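Kitchen and Pantry Helper, Part Time – Stillby House

Stillby House is looking for a kitchen and pantry helper to join our small team this October, and if you are the sort of person who can't walk past a crooked row of mugs without straightening it, we would very much like to hear from you.

We are a shared workplace and meeting house with a kitchen that everybody uses, from the early birds who want their coffee at seven to the evening language classes who like a cup of tea at the break. On a full day we have 58 people coming and going, and all of them, sooner or later, end up standing at the kitchen counter. It is the heart of the place (I know people always say that about kitchens, but come by on a Monday morning and you'll see what I mean!). Keeping it pleasant is a real job, and for a long time we have been doing it in bits and pieces between other jobs. Now we'd like to do it properly and pay someone fairly for it.

The work is 12 hours a week, spread over 4 mornings. You would start at 8:30 and be finished by 11:30, which has suited parents of school-age kids very well in the past, and also one retired baker who used it as an excuse to bring us rolls.

Most mornings begin with the counter. Bottles, cups and packets that were left out the evening before go back where they live, or into recycling if they're done with. Anything with a name on it gets set to one side, and anything without a name gets a day's grace before it is considered fair game. Then the surfaces are wiped down, the drawers get a quick look (teaspoons travel, I'm afraid, and they rarely travel back on their own), and the cabinets are restocked from the pantry. 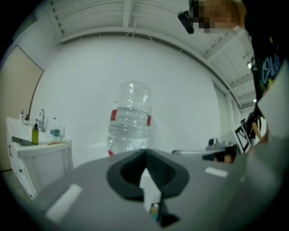 Drinking water is a bigger part of the job than you might expect. We like to have plenty on hand for the meeting rooms, so you would be carrying bottles from the pantry, setting them out before bookings, and gathering up whatever is left once the meeting has gone home. Half-finished bottles are emptied into the watering can for the plants in the hallway, and the empties are squashed flat and taken to the recycling bins out back. It isn't heavy work if you take it a few bottles at a time, but you should be comfortable lifting a full case now and then, and there are 3 steps down to the pantry that you'll get to know well.

Once a week there is a delivery from Skyrme, our grocery supplier. You'd check it against the order, let the driver know if anything is missing, and put it all away with the older stock at the front. We keep a paper list taped inside the pantry door for things that are running low. It has been a paper list for years and it works, so please don't feel you need to bring any computer skills with you. If you do have them, there is a tenant upstairs, a little design firm called Molus, who will probably try to get you to fix their printer. You are allowed to say no.

We aren't asking for a particular background. You may have worked in a cafe, a school cafeteria or a hotel, or you may have run a household for twenty years and know perfectly well how to keep a shelf in order. What matters to us is that you turn up when you say you will, that you notice things, and that you can be friendly with people who are in your way – which they will be, especially when the kettle is on. A food handling certificate is nice to have, and if you don't have one we'll pay for the course and for the hours you spend taking it.

Pay is above the local minimum and we'll tell you the exact rate when we first speak, so you won't have to sit through a whole interview wondering. You'll have paid holidays, an apron if you want one, and lunch on the days you work. Lunch comes from Kulitis, the deli across the street, and I recommend the lentil soup.

To apply, write a few lines to Sioned James at the front desk, or simply drop in any weekday before noon and ask for her. A resume is welcome but a short letter is just as good. Tell us a little about yourself, which mornings you could work, and when you could start. Sioned will show you the kitchen and the pantry and answer your questions, and if we both like the sound of it we'll ask you to come in for a paid trial morning. We reply to everyone who writes, though it may take us a few days.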